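4.2 What the mentoring rota changed

Developers at Jodcombe had long asked for a friendlier way into the codebase, and the rota gave them one. Each newcomer was paired with six mentors in turn, and the forum filled up quickly: 3,881 posts by the end of September!
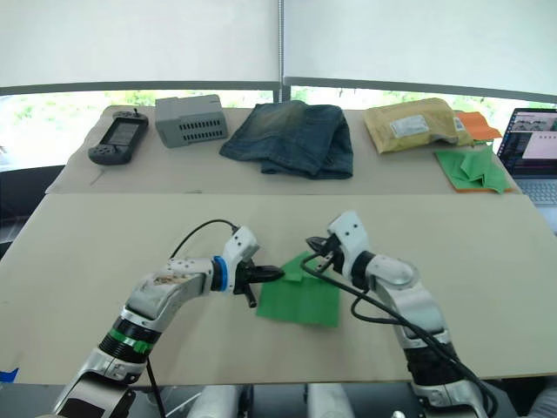
Did newcomers keep posting once their mentoring had ended?

Most did, and many began answering other people's questions, which delighted us.

The Hollholm group started later and with fewer people, yet its threads were every bit as lively. We were especially pleased to see long replies to very basic questions, often with working code 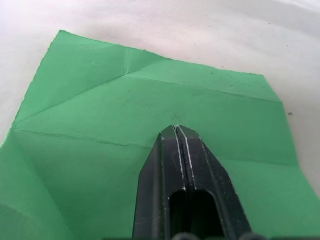
and a link to the right page of the Graltdale handbook. Of the 300 threads we read closely, only 19 had no reply at all (Figure 3).

Figure 3. Threads read closely, by outcome: replied to, 281; no reply, 19.

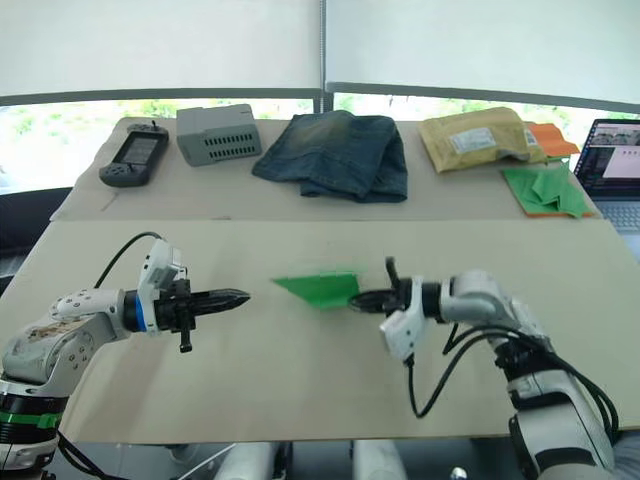 Vol. 6, p. 19

The unanswered threads are a lovely puzzle in their own right. Several dealt with the MacBrayne build tool, which few mentors had used, and we return to them in Section 5.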